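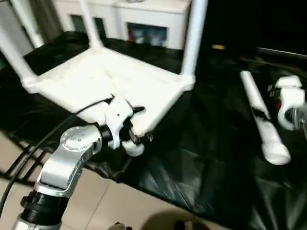
Putting together and taking apart plastic stools with push-in legs

By Sabine Gerlach

Filed under: Workshop, Small furniture, Plastic

Plastic stools with separate legs are cheap, light and easy to store, and most of the trouble people have with them comes at the joint between the leg and the seat. The leg goes in crooked, or it goes in and won't come out again, or it never goes in far enough and the stool rocks. I have the square-seated kind in the laundry room and in the workshop, and they come apart every winter when I need the shelf space. These notes cover both directions.

Set up a soft, dark surface first

Work with the seat upside down. White plastic picks up marks from anything gritty, so put something under it. I use a black plastic sheet, the heavy sort sold for garden beds, spread over a low table. White parts are easy to find on it, and so are the little curls of plastic that come off a tight joint. Wipe the sheet before you start. One grain of sand under the seat will leave a scratch right where people look.

A bath towel works too, but small parts hide in the folds and the seat tends to drag the towel along when you twist.

A low table is better than a high one. You want to be able to lean over the seat and push straight down with your arms nearly straight. On a kitchen counter you end up pushing with your wrists.

Hold the seat by its rim

Most molded seats have a lip running around the edge. Hold the seat there, near the corner you are working on. The underside is often thinner than it looks between the ribs, and pressing on the flat middle only makes it flex. If you have a second pair of hands, let one person hold the rim at two corners while the other one deals with the leg.

If you are alone, put a folded rubber mat under the corner opposite you. It stops the seat from turning.

Fitting the legs

Lay all the legs on the sheet before you begin, feet pointing the same way. Look at the ends. The foot is usually a little wider and rounded, and the other end goes in the seat. That sounds obvious, but on straight round legs the difference is small.

Check inside the sockets for bits of molding left over from the factory. Scrape them off with a fingernail or a wooden stick. A knife takes off too much.

Start each leg by hand and turn it slightly as it goes in. Get all of them started before you push any of them home. If the first leg is seated hard before the rest are in, the seat sits tilted and you will be working at a bad angle on the last corner.

Then go around again and push each one down fully. Go corner to opposite corner. A rubber mallet is fine if the instructions allow it, with a scrap of wood over the foot. Don't use a steel hammer, even lightly.

Turn the stool over on a floor you know to be level and press on each corner of the seat. If it rocks, one leg is not all the way down. It is almost never a short leg.

Taking the legs out again

Twist first, pull second. Pulling straight out on a tight leg does nothing until it suddenly does, and then the seat flies off the table. Grip the leg close to the seat and work it back and forth in small turns while drawing it upward.

For a better grip, wear rubber dish gloves. A strap wrench made for oil filters also works, with a strip of old inner tube between the strap and the leg.

If it will not move, warm the socket with a cloth wrung out in hot tap water and hold it there while you count to a hundred. Skip the hair dryer. It heats one side more than the other and I have bent a socket that way on an old Jedside stool, which has leaned ever since.

A drop of dish soap run around the joint helps with legs that have been in for years. Rinse it out afterward and let the socket dry, or the leg will creep back out when someone sits down.

Cleaning the ribbed parts

With the legs off, do the cleaning you have been putting off. The underside of a seat collects gray fluff between the ribs, and so does any shelf or tray with long grooves in it.

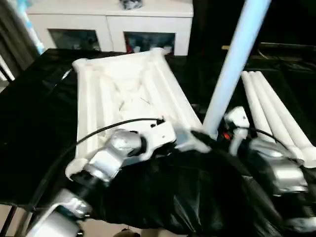

For grooves, a dry brush comes before any water. Wet dust turns to paste and packs into the ends. Use an old toothbrush or a narrow paintbrush with the bristles cut down to half, and brush along the groove in one direction, toward the edge closest to you. Then wash with warm water and dish soap, and use a cotton swab for the ends where the brush can't turn.

Stand grooved pieces on edge to dry. Laid flat, they hold water for a day or more and dry with a line at each end.

Scuffs on smooth white plastic come off with a damp melamine sponge and very little pressure. On textured plastic the sponge leaves a shiny patch, so stay with soap and a brush. For a real scratch on a smooth part, wet sanding with 2000 grit and then 4000 will take the edge off it. Try it somewhere out of sight first. I wouldn't bother on a stool that lives in a workshop.

Yellowing does not wash out. Store white plastic away from windows.

Storing the pieces

Keep the legs together as a set. Bundle them with a wide hook-and-loop strap around the middle. Rubber bands go sticky and leave a brown ring, and tape leaves glue that takes longer to remove than everything else on this page.

If you own 2 stools of the same make, mark the sets. A pencil letter on the end that goes inside the socket doesn't show once the stool is built. Legs and sockets wear into each other, and swapped legs are often too loose or too tight.

Seats can be stacked with a sheet of newspaper between them. Trays nest the same way. Put nothing heavy on top, and keep tubes and rods flat on a shelf or upright in a bucket. Leaned against a wall in a hot garage, thin ones take a curve.

A note on replacement legs

Praltov and Zalton legs look alike and are not the same thickness. Take an old leg to the store and compare. My Praltov stool is 17 inches high and I once brought home a leg that was the right length and would not go in at all.

Replacement feet are easier. Most slip-on rubber caps stretch enough to fit, and if they are stiff, a few minutes in hot water softens them. Push them on while they're warm and let the stool stand overnight before anyone sits on it.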